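Handout 4: after the visit to Boychuk, Clondambridge

Read this before the seminar and bring your own notes from the day.

Riet Bakker gave us a good talk and a lively demonstration, and most of you came back impressed. I would like you to be less impressed by Thursday's standards of marketing and more interested in what was measured. Her slide said 1,141 picks. Picks of what, from where, and how many tries did each one take? I asked and was told the figures would follow. They have not.

Look at the bin work first. A few toys lay on a flat metal floor: a truck, a striped orange ball, a slice of watermelon, a yellow block and a bumpy green thing. Reaching in past sloping walls is a fair test of an arm. Sorting a full bin, with things piled on top of one another, is a harder one, and we did not see it.

Questions for discussion

Who chose the toys, and who put them in the bin?
What would count as a failed pick? Write your rule down before you compare it with your neighbour's.
Would 100 tries be enough to trust the arm? Would 300?

Eglė Lill will lead the second half, on the Fodent planner. Her January notes are in the course folder. Answers of 2 pages at most, please, handed in on paper. 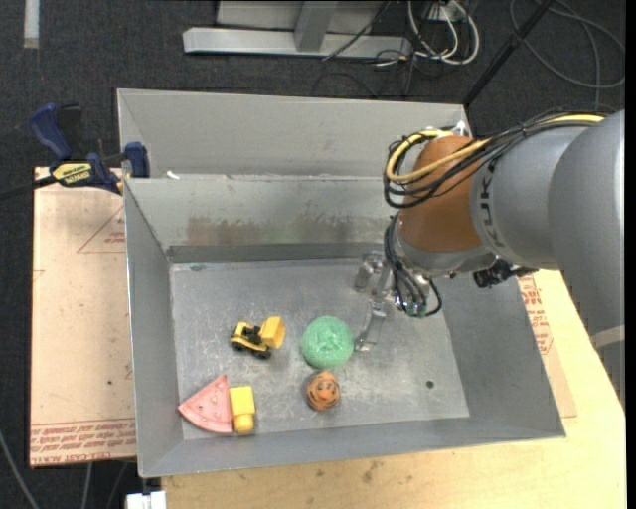
Clondambridge Robotics Teaching Group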